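Cell 2 notebook - gripper zero and wrist camera check, Monday

Started 8.40. Nayara Lopes left a note on the bench on Friday night: "gripper drifting again, closes short, see log". I have read a lot of notes on this cell that say "drifting again" and most of them turned out to be something other than drift, so I am writing this one out in full before anybody orders parts.

What the log says. Over the last run the controller commanded 731 closes. On 257 of them it reported a final opening that was not zero with nothing in the fingers. The reported value is always the same sign and nearly always the same size, 11 counts, give or take one. Nayara reads that as the leadscrew nut wearing. I don't, or not yet. A worn nut ought to wander depending on which way it was last driven and how hard. Same number again and again looks to me like something that was set wrong once and has been faithfully repeated.

The Kellby people will say it is the pads. They said it was the pads in August as well, sold us pads, and the offset was there again the same afternoon.

Before touching anything

Saved the controller settings to the shared drive, folder "cell2 before". Please nobody tidy that folder. Last time somebody did we lost the only copy of the joint limits and Kuo-hua Yau spent a day typing them back in off a printout.

Air is off on this cell and has been since we went to the electric gripper, so there is nothing to bleed down. The tag is still on the valve. Leave it.

Put the arm in manual, speed limit at the lowest setting. Jogged to the low pose over the near side of the table, fingers pointing across towards the far edge. This is the pose the old checking routine used and I want the same one, if only so that the numbers can be laid next to the old ones. The routine itself I don't trust. It was written by Giannakopoulos for the previous wrist bracket and it has a hard-coded offset in it with no comment. I have asked twice where the value came from.

Closing test

Homed the gripper, waited for the ready flag, then commanded full close at the lowest force. Readout: 11. Opened, closed again: 11. Ten more at low force, all 11 bar one 12. Ten at medium force: 10 or 11. Ten at high force: 9, 9, 10 and so on down the page, never under 9.

So it does move a little with force, and I'd expect it to, as the pads squash. It does not go anywhere near zero. If the nut were as bad as we have been telling each other I would want to see more spread than that. I could be wrong, thirty-odd closes by hand on a Monday morning is no kind of proof, but it is more than we had when we bought the pads.

Then looked at it through the wrist camera with the fingers at full close. Tips all but touching, a thin gap straight up between them, and it opens out very slightly further down. Nothing in the grip. The outer edges of the fingers are soft and fuzzy against the table, and I will come back to that under focus.

The gap is worth a paragraph. Two people looked at my screen this morning and one said "closed" and the other said "nearly closed", and both are fair. The controller thinks it is 11 counts open. By the sheet that came with it 11 counts is a good deal less than a millimetre. I can't measure that off a picture this blurred and I don't think anyone else should try to either. There has been talk of using the wrist view to auto-calibrate the zero. I am against it until somebody shows me the same edge found in the same place ten times running.
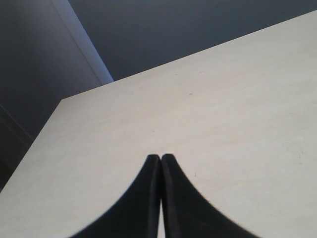
Table surface

Leaving the fingers for a minute. The pale top was on the checklist as clean. There is a small dark brown speck up the middle of it, a bit to the right, and a fainter dot nearer the fingertips, straight ahead of them. There is a thin greyish mark by the right-hand tip and a loose scatter of tiny dark dots off towards the right. Could be crumbs, could be debris of some sort, could be flaws in the top. From the camera I can't tell which and it matters, since the Clatari part finder will take any dark blob on a light ground above its size limit and offer it up as a candidate.

That limit is set far too low in my opinion. It was lowered to catch the small clips and then the clips were dropped from the job and it never went back up. We get false finds, the arm goes down to the table, the fingers shut on nothing, and the controller writes down a close with a non-zero opening. Which brings me round to the log again. I would like to know how many of the 257 were real misses on a real part and how many were the finder chasing a speck. The log does not keep the candidate position, so there is no way to go back and ask. Have put in a request to keep it from now on.

For the table: wipe with the damp lint-free cloth, then a dry one, then take a fresh view from the same pose and compare. Whatever is still in the same spot is in the surface and should be put on the ignore map. No solvent. Gavura's sheet for the pads says keep solvents off them, and the cloth always ends up on the fingers in the end.

Zeroing

Did this after the break, with Kuo-hua on the pendant and me reading numbers.

1. Arm in manual, fingers clear of the table. We went up a good hand's width from the checking pose so that nothing could touch.
2. Gripper open fully, power to gripper off, count to ten, power on. It homes on its own. Don't press home as well. If you do, it homes twice and keeps the second result, and the second is done from the closed side.
3. Checked the stored offset. It was 11.
4. Stopped and had a conversation.

So the stored closed offset is 11 and the readout is 11. I would bet on the offset having been added once in the gripper and once again in the cell program, or taken off in one and not in the other. Kuo-hua thinks it may have been put in deliberately when thicker pads were fitted and that the number is real. His argument is that the count moved with force, so there must be something soft taking up room. My argument is that it moved by two, and two is about what I would expect from soft pads, and it still leaves nine with no explanation.

5. Wrote the stored offset down on paper, set it to zero, saved, power cycled again.
6. Low force close: 0. Next nine: 0, 0, 1, 0, 0, 0, 0, 0, 1.
7. High force: -1 or -2 every time. Controller raises a warning for negative opening, which is harmless but will annoy whoever is on nights.

I am pleased and also suspicious. Setting a number to zero and then reading zero proves only that the gripper can subtract. What I want is a grip on something of known size. We have the set of gauge blocks in the drawer by the press, but the block holder is out on loan and I am not doing it by hand with fingers in there. It waits for the holder.

Focus

The finger edges are soft in the wrist view and always have been. The lens is set for the table and the fingers are much closer. Nayara would like it brought nearer so that the tips are crisp. I'd leave it alone. The finder needs the table, and the two small specks came up well enough to argue over. If we want to watch the fingers we should say what for, and what decision hangs on it.

Bracket screws checked while I was at it. Two were fine. The third took a small nip. The fourth has its paint line broken and I don't know when that happened, so it has had a new line and goes on the list for next week.

Soak run

Set 200 open and close cycles at low force, arm parked high, no part, finder switched off so that it can't muddy things. Started at ten past two. Criterion, written down now so that I can't move it afterwards: if the reported opening stays within two counts of zero for the whole lot, the nut is not to be ordered. If it creeps in one direction, Nayara is right and I will fill in the form myself.

At cycle 90 or thereabouts: still 0 and 1. One reading of 2 which I don't like, on its own, neighbours both 0.

Finished just before four. Readings all 0, 1 or 2, three 2s in total, no trend that I can see by eye. I have put them in the sheet. By my own rule that is a pass. I would still have liked it better without the 2s.

Open points

- Find where the second offset lives in the cell program. Kuo-hua is searching. If there isn't one, my theory is in trouble and the 11 was doing a job.
- Gauge block check once the holder is back. Do it at low and high force, both directions.
- Wipe table, repeat view, update ignore map.
- Finder size limit: raise it and see what we lose. Nayara to pick the value, she knows the parts.
- Log to keep candidate position on every close.
- Fourth bracket screw, look at paint line.
- Do not order pads.

Cell left in manual with the key out. Offset is at 0, old value is on the yellow paper taped inside the cabinet door. If it misbehaves overnight put the 11 back and write down what it did first.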